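# 第四章 Rimby 132 阳台滴灌套装:安装与首次设置

本章适用于 Rimby 132 控制器及随附的 Mirnance 管路组件。墙面打孔和长距离管路见附册第 138 页。
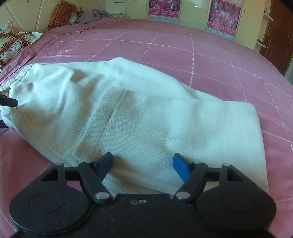

## 4.1 开始之前

安装需要一人完成,控制器上墙时最好有人扶一下。管路在低温下较硬,冬季安装时请先把管卷放到室内过一夜。

开箱后对照清单清点:

- 控制器主机,附壁挂底板
- 进水接头(带滤网)
- 减压阀
- 主管一卷,支管一卷
- 三通、弯头、堵头各一袋
- 可调滴头 11 个
- 地插支架 11 个
- 雨量传感器,附导线
- 五号电池,四节

用户需自备:剪刀或管剪、十字螺丝刀、生料带、热水一杯、卷尺、铅笔。

清单与箱内物品不符时,先不要剪管,也不要撕开管路包装。剪过的管路不能退换。联系经销商时请提供控制器背面的序列号。

> **注意**
> 本套装只用于自来水。井水、河水和收集的雨水含有泥沙,会堵塞滴头,也会磨损电磁阀的膜片。确需使用雨水的,请另配 Lagman 前置过滤筒,并把每周清洗滤网写进自己的日程。

## 4.2 规划管路

先摆好花盆,再决定管路走向。装好以后再挪盆,支管往往不够长。

1. 把所有要浇的花盆放到最终位置。吊盆也要挂好。
2. 用卷尺从水龙头量到最远的花盆,沿墙根和栏杆走,不要量直线距离。
3. 在纸上画一张草图,标出水龙头、控制器、主管和每个三通的位置。
4. 按需水量给花盆分组。喜水的一组(绣球、薄荷、番茄)离控制器近一些,耐旱的一组(迷迭香、多肉、天竺葵)放在主管末端。
5. 把草图收好,第 4.8 节调整滴头时还要用。

Rimby 132 只有一路出水,所有滴头在同一时间开启。不同植物的水量差别靠滴头旋钮调节。如果两组植物的需水量相差很大,例如一组每天浇、另一组半个月浇一次,请把耐旱的那组留给手工浇水。

主管允许有高低落差。吊盆高于控制器时,把吊盆的支管接在主管前段。

封闭阳台的用户请留意地漏。安装前往地漏里倒一盆水,看排水是否通畅。

## 4.3 连接水龙头

控制器的进水口为外螺纹,随附接头可直接拧在常见的洗衣机水龙头上。其他规格的水龙头需另购转接头。

1. 关紧水龙头。
2. 拧下水龙头出水嘴上的起泡器或旧接头,把螺纹擦干净。
3. 在螺纹上顺时针缠生料带,缠五圈,压实。
4. 装上进水接头。滤网凸面朝向水龙头。
5. 用手拧紧,再用扳手加四分之一圈。
6. 在接头下方装减压阀,阀体上的箭头指向控制器。
7. 慢慢打开水龙头,下面放一个桶,冲洗半分钟。
8. 关闭水龙头。

> **小心**
> 不要用管钳夹塑料接头。塑料螺纹一旦滑丝,只能整件更换。

老式小区的水管里常有铁锈,水龙头久未使用时更明显。第 7 步冲出来的水如果发黄,继续冲到清为止,然后拆下滤网洗一次再装回。

水龙头还要供洗衣机或拖把池使用的,请在进水接头之前加装一个分水三通。三通的两个出口都应带独立开关。

## 4.4 安装控制器

控制器可以直接挂在水龙头下方,也可以装在墙面底板上。直接悬挂时,控制器和管路的全部重量都由水龙头承担,水龙头松动的用户请使用底板。

### 直接悬挂

1. 把控制器顶部的锁紧环对准减压阀出口。
2. 一手托住控制器底部,另一手旋转锁紧环。只转环,不要转机身。
3. 拧到转不动为止,屏幕朝外。

### 使用壁挂底板

1. 选一处不受阳光直射的墙面,底板下沿距地面至少到膝盖高度。
2. 把底板贴在墙上,用铅笔标出两个孔位。
3. 打孔,放入膨胀管,拧上螺钉,留出一点间隙。
4. 挂上底板,拧紧螺钉。
5. 把控制器背面的卡槽对准底板上沿,向下推到听见“咔”的一声。
6. 用随附的短软管连接减压阀和控制器进水口。

外墙有保温层时,普通膨胀管吃不住力,需要使用加长型。租房用户不便打孔的,可以把底板用扎带固定在栏杆立柱上,上下各扎一道。

### 装入电池

1. 捏住电池仓两侧,向外拉出仓体。
2. 按仓内标记装入四节新的五号碱性电池。
3. 检查仓口的橡胶圈,上面不能有沙粒或头发。
4. 把仓体推回原位,推到底。

屏幕亮起后,控制器会自检一次,电磁阀发出一声轻响。没有响声的,取出电池,等一分钟再装。

> **注意**
> 不要使用充电电池。充电电池电压偏低,控制器可能在阀门开启后没有足够的电量把它关上。新旧电池也不要混用。

## 4.5 铺设主管和支管

1. 把主管卷展开,在太阳下晒半小时,管子会变软变直。
2. 把主管一端浸入热水,数到十,趁热套在控制器出水口上,拧紧锁母。
3. 按草图沿墙根铺设主管,转弯处剪断,装弯头。
4. 在每个需要分支的位置剪断主管,装入三通。
5. 主管末端先不要堵。
6. 从三通接出支管,长度比实际需要多留一个手掌。
7. 在花盆里插好地插支架,把支管穿过支架顶部的卡口。

剪管时切口要平。斜切口插不到底,通水后容易滑脱。管剪不够锋利的,可以用美工刀在木板上切,刀口背向身体。

管路插入接头时应越过第二道倒刺。插到位之后轻拉一下,不应有移动。

转弯处不要硬折主管。折过的管壁会留下白印,这一段迟早漏水,应剪掉重接。

走道上的管路用管卡固定在墙面或踢脚线一侧。家里有幼儿或宠物的,请把管路抬高,或穿进线槽。

## 4.6 冲洗管路

这一步容易被跳过。剪管留下的碎屑如果进了滴头,后面要一个一个拆开清理。

1. 确认滴头还没有装上。
2. 把主管末端放进桶里,支管末端搭在花盆外。
3. 打开水龙头。
4. 长按控制器上的“手动”键三秒,阀门开启。
5. 看各支管依次出水,水流均匀后再等一分钟。
6. 按一下“手动”键,阀门关闭。
7. 用堵头堵住主管末端。

楼下有住户晾晒衣物时,请先打招呼,或者把支管末端都收进花盆里再冲洗。

## 4.7 安装滴头

1. 把滴头拧到全关,再退回一圈。
2. 将支管末端插到滴头尾部,插到底。
3. 把滴头卡在地插支架上,出水口离土面一指宽。
4. 滴头放在盆沿与植株茎干之间,不要对着茎干。
5. 大盆可装两个滴头,左右各一个。
6. 没有用到的三通出口全部用堵头封住。

滴头不要埋进土里。埋在土里的滴头在停水时会吸进泥水。

多肉和球根植物的滴头尽量靠近盆沿。新上盆的小苗根系浅,头两周可以把滴头挪近一些,之后再移回去。

## 4.8 调整水量

调整时所有滴头要同时出水,单独调好一个没有意义,开大一个,后面的就会变小。

1. 长按“手动”键开启阀门。
2. 从离控制器最近的滴头开始,逐个调到需要的滴速。
3. 走到末端后再从头看一遍,修正前面的几个。
4. 让系统运行五分钟,观察花盆托盘。
5. 托盘已经积水的,把对应滴头关小半圈。
6. 关闭阀门,在草图上记下每个滴头的圈数。

末端滴头出水太弱时,先检查水龙头有没有全开,再检查主管有没有折弯。两处都正常的,减少滴头数量,或者把前段的滴头再关小一些。

干透的泥炭土不吸水,水会沿盆壁直接流走,看上去像是浇多了。遇到这种盆,先把整盆坐进水里浸透,再交给滴灌。

## 4.9 设置时间和浇水计划

控制器有四个键:“设置”“+”“-”“手动”。三十秒没有操作,屏幕自动返回主界面,已经改动的数值会保存。

### 校准时钟

1. 按“设置”,小时位闪烁。
2. 用“+”“-”调整,按“设置”确认。
3. 用同样的方法调整分钟和星期。

### 设置浇水计划

1. 在主界面连按两次“设置”,进入计划页。
2. 选择开始时间。
3. 选择单次时长。
4. 选择间隔:每天、隔天、每三天,或指定星期。
5. 按住“设置”两秒保存,屏幕显示水滴图标。

第一次使用可以参考下表,一周后再按盆土情况增减。

| 季节 | 开始时间 | 单次时长 | 间隔 |
|---|---|---|---|
| 春季(四月起) | 早上七点 | 5 分钟 | 隔天 |
| 夏季 | 早上六点 | 8 分钟 | 每天 |
| 秋季 | 早上八点 | 5 分钟 | 每三天 |
| 冬季室内 | 上午十点 | 3 分钟 | 指定星期,例如只选星期二 |

盛夏朝西的阳台可以增设第二个计划,时间放在日落以后。中午不要安排浇水,留在管子里的水被晒过之后相当烫手。

判断水量时看土,不要只看叶子。把手指插进盆土两个指节深,仍有潮气就不必加时长。

### 接入雨量传感器

仅在露天阳台使用。

1. 把传感器固定在没有遮挡的栏杆顶端。
2. 取下控制器底部的橡胶塞,插入导线插头。
3. 在设置菜单中选择“雨量”,改为“开”。
4. 往传感器里倒少量水,屏幕应出现雨伞图标。

雨伞图标出现期间,自动计划暂停,手动浇水仍可使用。传感器干燥以后,计划自行恢复。屋檐下的花盆淋不到雨,如果大部分盆都在屋檐下,请把“雨量”保持在“关”。

## 4.10 试运行

1. 把开始时间设为两分钟以后,时长设为三分钟。
2. 打开水龙头,等候阀门自动开启。
3. 沿管路走一遍,摸每个接头的下缘,看手上有没有水。
4. 等阀门自动关闭,确认滴头在片刻之后停止滴水。
5. 恢复正常计划。

阀门关闭后管内余水会继续滴一会儿,位置最低的滴头停得最晚。十分钟后仍在滴水,说明阀门没有关严,请关闭水龙头并按下表检查。

| 现象 | 处理 |
|---|---|
| 屏幕无显示 | 检查电池方向,更换电池 |
| 到点不出水 | 检查水龙头、时钟和雨伞图标 |
| 阀门关不严 | 拆洗进水滤网,手动开关阀门五次 |
| 接头滴水 | 关水,剪掉管端一小段,浸热水后重新插入 |
| 个别滴头不出水 | 拧下滴头帽,用清水冲洗 |
| 屏幕显示 1051 | 电池电量不足以驱动阀门,立即更换全部电池 |

> **小心**
> 出现 1051 时,阀门可能停在开启状态。先关水龙头,再换电池。

## 4.11 外出前检查

计划外出超过三天的,请提前一周让系统按正式计划运行,不要在出门当天才改时间。

- 换上新电池。
- 清洗进水滤网。
- 清理地漏上的落叶。
- 倒空花盆托盘。
- 把水龙头开到正常位置,不必开到最大。
- 请邻居或家人在中途看一次,告诉对方水龙头的位置和关闭方向。

水表间的总阀不要关。有些小区物业会在住户长期外出时代关总阀,出门前请说明家里正在使用滴灌。

## 4.12 入冬收存

夜间气温接近零度之前,把系统拆下收好。露在室外的控制器内部存水,一次冻结就足以胀裂阀体,这类损坏不在保修范围内。

1. 关闭水龙头,打开主管末端的堵头。
2. 长按“手动”键,让管内的水流尽。
3. 取出电池。
4. 拆下控制器和减压阀,倒置晾干。
5. 拆下滴头,在白醋和水各半的溶液里泡一夜,冲净,晾干。
6. 主管可以留在原处,末端保持敞开。支管卷好,用扎带松松地捆住。
7. 进水接头拆下后,给水龙头装回起泡器。

全部小件放回原包装袋,连同草图一起存放在室内。来年重新安装时从第 4.3 节做起,冲洗管路的步骤照做。

更换滤网、膜片和橡胶圈时,请选用 Mirnance 原厂备件,备件编号印在保修卡背面。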